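Wrist camera view blocked by the finger – move the camera or change the hand?

Forum: Arms, Grippers and End Effectors
Page 1 of 1

marrowfat
Posts: 544
We're comparing two hands on the same arm for kitchen work, mostly plates, cups and the dish drawer. One is the Kettler multi-finger hand, the other is a Pruris two-jaw we already had on the shelf. The mount, the controller and the task list stay the same for both.

My trouble is with the wrist camera on the Kettler. The finger nearest the lens takes up a big part of the view, and the housing takes the top. What is left for the actual work is the strip to the right of the finger. 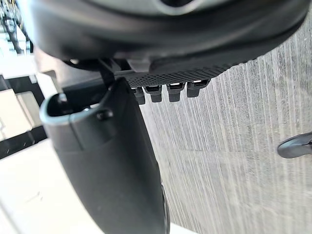
I can turn the camera a few degrees on its bracket, but then I lose the fingertip, and I want the fingertip for rims. Has anyone moved the camera outboard on this hand? Did you have to redo the hand-eye calibration each time you took the cover off?

tobinfield
Posts: 194
I moved mine outboard by the width of the bracket. It helps with the finger and makes everything else worse. The camera sticks out far enough to catch on cupboard doors, and you can't get it down into a sink basin without touching the side.

Yes to recalibrating. The cover shares two screws with the bracket, so every time it comes off the camera shifts a little. I now do a short check with a printed board after every refit and a full calibration only if the check fails.

Nesma Lamrani
Posts: 100
I'd leave the camera where it is. We ran the same hand at Undville from March to July and tried three positions. The policy did better with the stock one, finger and all. The finger is always in the same place, so the network gets used to it, and having the tip in view tells it how far the hand has closed.

What made a difference for us was exposure. With a window in the room the auto setting kept hunting and the dark finger came out as a black lump. Fix the exposure by hand before you start cutting brackets.

marrowfat
Posts: 544
Exposure is on auto at the moment, so I'll try that first. There's a large window at the end of the counter and the light changes all afternoon.

I should have said there is a head camera as well. It sees the sink and the drawer fine. I don't want to depend on it, though, as the hand gets between it and the plate on some approaches.

gantry_pete
Posts: 2
Why use a multi-finger hand for plates at all? A two-jaw with soft pads will pick up a plate by the rim. Fewer motors, fewer cables, and your camera problem goes away. I think people buy these hands for the look of them.

Nesma Lamrani
Posts: 100
A rim pinch is all right for a plate standing in a rack. Try it with one lying flat on a counter. With two jaws you need to slide it to the edge first, and that is a second skill to teach. Then there's the twist – hold a heavy plate at one point on the rim and it wants to swing.

marrowfat
Posts: 544
The swing is what I'm looking at this week. With the Kettler I go for a hold with the fingers round the lower edge, from underneath and from the side.

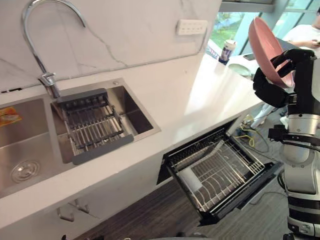

Kettler hand with the pink plate, drawer rack open, head camera.

I haven't finished the same set with the Pruris, so I won't claim a winner yet. So far the multi-finger hand is slower to close and I have had to lower the current limit twice.

gantry_pete
Posts: 2
Fair enough on the flat plates. I still wouldn't want to service it. What does a finger cost to replace?

tobinfield
Posts: 194
Too much, and you wait for it. I get mine through Uvari and keep one spare in the drawer. To be fair to the hand I've only broken one, and that was me driving it into a tap.

On the current limit, check that it is set per finger. The older firmware applied one value to the whole hand and the thumb ended up doing all the work.

Sabine Kleinschmidt
Posts: 194
I disagree with Nesma on leaving the camera alone. It may be fine for a learned policy. We run a plain pose estimator on the wrist view and it needs to see the whole rim, so the finger is a real loss. We tilted ours and accepted not seeing the tip. It depends what is reading the picture.

marrowfat, which are you using?

marrowfat
Posts: 544
Learned policy for the grasp, pose estimator for the drawer slots. So I suppose I have both problems. I'll fix the exposure tonight, run the plate set again with the camera in the stock position, then tilt it and repeat. Will post the numbers for both hands when the Pruris set is done.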